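28 October — bench notes, Clumik, two-arm packing

Reran the comparison Boris has been excited about, Kadlec (the new policy) against our old baseline. His claim is that Kadlec generalizes to shelf layouts it never trained on. I have my doubts. The layouts in the held-out set were all made by the same two people, on the same table, with the same racks. Sliding a rack over by a hand's width is a new layout on paper only.

Checkpoint is 2351, trained on 2000 episodes. Same seed as Kamil's run, 3 repeats per layout.
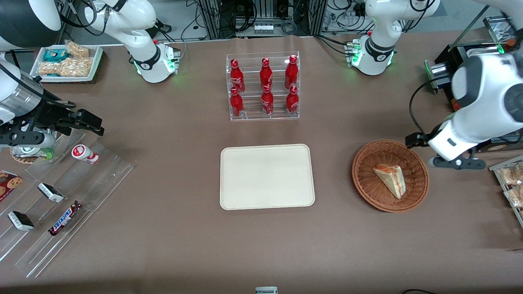 What bothers me most is the scoring. Right now an episode passes if the requested item ends up in the container, and that says nothing about which cues the policy used. Coke is the easy case: six red bottles in two straight rows, any of them will do, and a policy that just drives toward red would score full marks. The stepped stand on the left is a fairer test, with a Snickers and ice cream bars at different heights and a small bottle on its side. I'd like those results reported separately. Drahomíra agrees, Boris says it will make the table "look worse" — well, yes.

To do:
- swap the tray and the basket, change nothing else
- ask for an item that isn't on the table and log what the arms do
- get Ľudovít to set up layouts without seeing the training set

Not signing off on the word "generalizes" until the swap is done.

Recent entries
Gripper pads, second batch
Solwood latency logs
Why the baseline got better in October

Skoltley bench notebook — contact: Albertina Patrício — Back to top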